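January, 7:40 in the morning, coffee already cold

Slept badly. Kept thinking about the stop rule. Draft 9 of the cell rules is due to Greder by noon and I still have section 4 as a pile of notes, so writing it out here first, sort it later.

What I want in it:

Stop button within reach of whoever is running the arms. Reach means sitting down, not standing. Larkby wrote "nearby" in theirs and that got them a whole page of comments.

No hands over the table while an arm is live. Not for a dropped lid, not for "just a second". Pause, wait for the hold, then reach in.

Speed cap near any fixed walls or dividers. I had 700 in there, then Sawatzky's version says lower for boxes and trays. Fine, go lower. Box work is all close quarters anyway and speed buys us nothing.

Cables. This one I keep putting off. Slack is needed or the wrist can't turn, but a loop hanging by a drawer knob is a snag point and the draft says nothing about it. Needs its own line. Check the loop at the furthest reach before every run, and again after any change to the setup. Maybe a max drop, don't know the number yet.

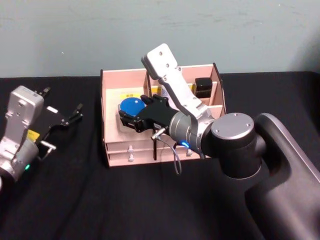
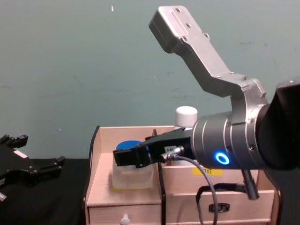
Right gripper at the organizer, gray cable looping down by the drawers.

So the wording - "cables shall not hang where they can catch on the workpiece" - is too strict, half the setups would fail it on day one. Try "shall be checked against handles, knobs and open drawers". Better. Uglier but better.

Second arm. Rule 14 says the idle arm gets parked clear of the working one. Clear how? Rovent uses a marked zone on the cloth, I don't love it, cloth moves. I'd say park it on its own side, gripper open and empty, and treat it as live the whole time. People forget the one that isn't moving.

Also lights. Somebody will want to write "blue means safe" and I am not putting that in. The colors differ between makers and nobody reads the manual twice. Light tells you state, the log tells you if you can reach in. Leave it at that.

Labels on the objects - skip, goes in section 6.

Noon: sent it. 39 comments open on the old draft and I closed maybe half, the rest are about commas. Forgot to attach the checklist, sent a second mail, felt dumb.

Tomorow: measure the loop, fix the numbering after 14, ask Greder if the park rule can go ahead of the speed one. And buy cofee.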